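Simulate first, spend later
What I learned about budgeting for a two-armed robot before signing anything

I have been putting together the equipment plan for our little workshop in Morthorpe for the best part of a year now, and if you'd told me at the start that most of it would be spent arguing about tables, I'd have laughed at you. But there we are!

The idea was simple enough. We wanted a robot on a bench, two arms, able to pick up and shift light household things (bowls, cups, that sort of stuff) while we worked on the software behind it. I went in thinking the robot was the budget. I had one big number in my head, a hopeful little line underneath called "extras", and off I went to get quotes.

The extras line lasted a fortnight. Grippers are priced separately, for a start. Stunier wanted 768 pounds for each spare set of fingers, and you will want spares, because fingers meet table tops at speed more often than you'd like. Then came mounting, cabling, a safety stop within reach of both chairs, and the delivery charge, which I had somehow assumed was free because my last printer was. By the time I'd added it all up I was 2,000 over and hadn't bought a single thing to pick up.

Imai were cheaper on paper, but with a longer wait and a service contract that ran for two years whether you wanted it or not. I quite liked them, I must say. They answered emails. Still, I couldn't tell from a brochure whether their arms would reach the back corners of the bench we already owned, and a new bench big enough to be safe wouldn't go through our door.

So I put the whole lot on hold in November and we spent the money on time in a simulator instead, a package called Clultis. A licence, a decent graphics card, and a couple of months of evenings. I was sceptical (I like things I can kick) but it changed the shopping list completely. You can shift the robot back a bit, swap the table, try the job again, and nobody sends you an invoice.

Corners were the thing I fretted over most. Anything in the middle of a table is easy, and every sales demo I've sat through has been in the middle of a table. I wanted to know about the awkward places, so I asked for those.

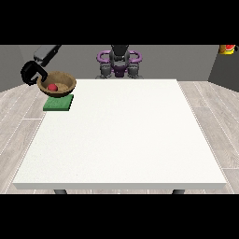
Corner work in simulation: a black gripper at the rim of a bowl with a red ball in it, beside a green mat.

After a good many evenings of this I had a proper list of questions for the suppliers. How far does the arm go with the gripper on? Can the base be set further back? What does a replacement finger cost, and how long does it take to turn up? One of the quotes dropped quite a bit once I could say exactly what we didn't need.

If you're starting your own plan, I'd set aside 50 pounds for boring things like mats and plastic bowls, get every delivery charge in writing, and measure your door. We're ordering next month, with the old bench staying put.

Updated 6/27/24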